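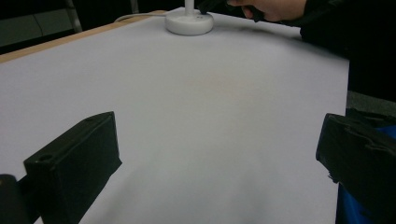 Lorne Gosselin wrote back that the list was too long last time and that half the comments belonged in the build log, so this version has the build items taken out. He also asked that each line say who may sign it. Students may sign anything in sections 1 to 4. Section 5 needs a mentor.

Brenton Robotics Club
Bench and Handheld Gripper Checklist, with comments
Covers: Grullow (handheld gripper) and Enden (bench arm)
Fill in before the first run of the session. Mark OK, FIX or N/A. Anything marked FIX gets a comment.

Section 1. Work table

1.1 Table stands level and does not rock when leaned on.
OK.

1.2 White sheet lies flat, no folds or lifted corners.
OK. The old sheet had a crease that caught the fingertips when we slid them along the surface. It is in the drawer under the printer if anyone wants it for painting.

1.3 Sheet is free of tape residue, pencil marks and filament scraps.
OK. Wipe with a dry cloth only. Cleaner leaves streaks and the object finder picks those up as edges.

1.4 Bags, drinks and phones are off the table.
FIX, then OK. Two water bottles moved to the shelf by the door.

1.5 Anything with a base and a pole is pushed to the far side and will not tip if bumped.
OK. Bump it with an open hand and watch the base. If it lifts at all, move it off the table.

1.6 Cables on the table run along the back and not across the working area.
OK. Last month Grullow was lowered onto a charging cable and closed on it. The cable survived, but we threw it out anyway.

1.7 Lighting is the same as in the previous session.
FIX. Somebody had changed the blinds. The notebook now has a line for blinds (open, half, shut). Please fill it in, even if it seems like nothing changed.

Section 2. Grullow, handheld gripper

2.1 Both fingers are fitted and seated all the way down.
OK.

2.2 Finger screws are snug by hand with the short driver.
FIX. Left finger screw took a quarter turn. It was also loose on Sunday. If it comes loose again we should try thread locker, the removable kind. Do not use the power driver on these. We have already stripped one finger that way and each one takes most of an evening to print.

2.3 No cracks at the screw holes.
OK. Use the flashlight. Cracks in black plastic are hard to see under the room lights.

2.4 Fingers close evenly and meet along the full length.
OK. Tested with a strip of paper. It held at the tip and at the root.

2.5 Fingers open to the full width without scraping.
OK, with a comment. There is a faint click near the end of travel on the right side. It was there before the new fingers went on. Charbonneau team reports the same click on theirs, and they have been running it that way since September. Leave it, but write it down if it gets louder.

2.6 Finger pads are clean and not peeling.
FIX. Right pad was lifting at one corner. Replaced. Pads are in the small parts box, second row. When the bag is down to four, put it on the order sheet.

2.7 Trigger returns by itself when released.
OK.

2.8 Camera mount does not move when pushed with one finger.
OK. Push sideways as well as up and down. Most of the play we have found was sideways.

2.9 Lens is clean.
OK. Lens cloth only, not a sleeve.

2.10 Camera cable is clipped along the handle with a little slack at the wrist.
OK. Too tight and the plug works itself out during a run, which cost us most of an afternoon before we found it.

2.11 Storage card has room for the session.
OK. Format the card only after a second person has checked that the files are copied. Both people write their initials.

Section 3. Enden, bench arm

3.1 Clamps are tight, both sides.
OK. Tighten by hand until they stop. No pliers.

3.2 Base does not shift when the arm is pulled by hand with the power off.
OK.

3.3 Emergency stop is within reach of the person at the keyboard.
OK. The stop goes on the keyboard side, always. If a left-handed driver wants it moved, tell the others at the table before power goes on.

3.4 Emergency stop has been pressed and shown to cut power to the motors.
OK. Pressed with the arm at rest and then again during a slow move. Both times it cut out. The arm drops when the power goes, so keep a foam block under it for this test.

3.5 Stop button has been reset and the arm homed afterward.
OK. Homing took two tries. The first time, joint 3 stopped early and gave an error. Power cycled and it homed fine. If this happens three sessions in a row, the limit switch comes out and gets looked at.

3.6 Speed limit is set to 200 in the settings file.
FIX. It was at 420. That is the number from the timing trials and it should not have been left in. Changed back. Whoever runs trials, please work from your own copy of the settings file and leave the shared one alone.

3.7 Wires at each joint are free through the full range.
OK. Move each joint slowly by hand with the power off and watch the wires, not the arm. The loop at the elbow is the one that snags. A new tie was added and the tail trimmed flush.

3.8 No hot smell or warm plug after five minutes powered on.
OK. Felt the plug and the supply. Supply was slightly warm, same as usual.

3.9 Reach of the arm is marked on the floor with tape.
FIX. Tape had come up on the window side. Replaced with the yellow kind from the supply closet. People watching stand outside the tape, and this includes parents on visiting night.

Section 4. People

4.1 Safety glasses on for everyone inside the tape.
OK.

4.2 Sleeves pushed up or close fitting, hair tied back, no lanyards.
FIX. Two lanyards. They are on the hook by the sink.

4.3 One person is named as driver and one as watcher.
OK. The watcher does nothing else. No phone, no taking notes, no helping with objects. If we are short of people and cannot spare a watcher, Enden stays off and we work with Grullow only.

4.4 Driver says "moving" out loud before any powered move.
OK. Needs to be louder with the dust collector running next door.

4.5 Hands are clear of the fingers before Grullow is closed.
OK. When one person holds the gripper and another is setting things out on the table, the one setting out says "clear" and pulls back first. The fingers are not strong enough to do real harm but they pinch, and a pinch makes people jerk the tool.

4.6 Tools are handed over handle first and put back in the tray after use.
FIX. Short driver was missing from the tray at the end. Found on top of the printer. Please outline it on the tray with marker like we did for the cutters.

4.7 Everyone knows where the wall switch and the first aid kit are.
OK. Asked each person to point. One new member had not been shown the wall switch and was shown it.

Section 5. Power and batteries (mentor signs)

5.1 Batteries show no swelling, dents or torn wrap.
FIX. Battery 4 has a small tear in the wrap near the leads. It may only be the outer layer. Taken out of use anyway and put in the metal box. It stays there until it can be taken to the drop-off.

5.2 Batteries charge on the tile and not on the bench.
OK.

5.3 Someone stays in the room while anything is charging.
OK. This has been slipping during snack break. Unplug before you leave, even for a few minutes.

5.4 Extension cord is in good shape, with nothing plugged into another extension.
OK. The cord Charbonneau lent us has been returned. Ours reaches now that the bench is closer to the wall.

5.5 Fire extinguisher gauge is in the green and the pin is in place.
OK.

Comments on the checklist itself

Item 2.4 used to say "fingers close properly." Different people read that in different ways, so it is now a paper strip test. Cut strips from the recycling and leave a few in the Grullow case.

Item 3.4 was skipped a couple of times when the team was in a hurry to get in one more run before cleanup. Skipping it means the sheet is not complete, and an incomplete sheet means no powered runs. Lorne has said he will back up any student who refuses to drive without it.

There was a question about whether the whole list is needed when only Grullow is used. Sections 1, 2 and 4 are needed. Section 3 can be marked N/A all the way down. Section 5 still applies if any battery is charged or swapped that day.

A student asked for a line about how objects get placed for the grasping runs. That is part of the run plan and is kept in the project binder behind the green tab. The only part that belongs on this sheet is that nothing made of glass goes on the table — plastic cups only.

Open items to carry forward

Left finger screw on Grullow, check again next session.
Joint 3 homing error on Enden, keep count in the notebook.
Battery 4, drop-off.
Outline for the short driver on the tool tray.
Second pair of small size safety glasses.

Mentor signature required below for section 5. Students sign on the back.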